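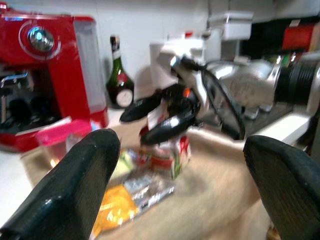 3.2 Packaged food on shared surfaces

Small packaged foods were treated as a separate class from crockery and loose produce. They are light, they change position often, and in a shared kitchen they tend to gather in one place until someone sorts them. Participants at the Masodstead and Ruddock sites were asked to leave such items as they would on an ordinary working day. Each surface was recorded in October 2023, and the Ruddock surfaces again in November, after the cupboards there had been rearranged.

We recorded three properties for each pile: the type of wrapper, the degree of overlap between items, and the nearest fixed or semi-fixed appliance. Wrapper type was coded from the outer surface only, with no attempt to identify the contents. Glossy film and crinkled foil were kept apart, as in Figure 2, where an orange package and a silver foil wrapper lie next to each other on a light beige tabletop, with a red espresso machine at the left of the frame. Items whose outline could not be resolved were coded as uncertain and left out of the overlap score - a stricter rule than the one used in the Nulten survey.

Overlap was scored on a scale of 0 to 2, where 0 denotes items lying clear of one another and 2 denotes an item that cannot be lifted without moving its neighbour. Scoring was carried out by Doolan and repeated after a week on a subset of 34 piles. Disagreements between the two passes were mostly confined to soft packets, which settle against each other and have no firm edge.

The full set contains roughly 1000 items. Appliance proximity was noted by name (kettle, toaster, coffee machine) and not measured, as most of the appliances were moved during cleaning. Piles at the Vodine site were recorded under the same scheme but are reported separately in Section 3.4, the worktops there being divided by fixed trays.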